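March, bench notes, 2:15 pm

Toom sheets came back from Cultcombe, job 1565. Austra Vaher signed for them and left the slip in the tray. I went through the delivery against our order: 14 sheets short of the 100 we asked for. Called Nedard, who say the rest goes out with the next run.

Started on the tabletop question again. The white top is staying. I wanted the gray one for hiding scuffs, but small dark parts are much easier to find on white, and Austra agrees. Wipe it with the Dusten cleaner at the end of a shift, plain cloth, no scouring pads. Two passes if there's tape residue — the first one only softens it.

Labels: the print on the small white ones is too faint. Reorder in the heavier type before we do the drawers.

Still open: edge strip for the long side, a hook for the cloths, and where the offcuts go. Austra wants them under the bench. I'd sooner have them by the door, but the bin there is full until the next pickup, so under the bench for now.
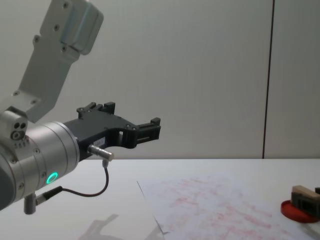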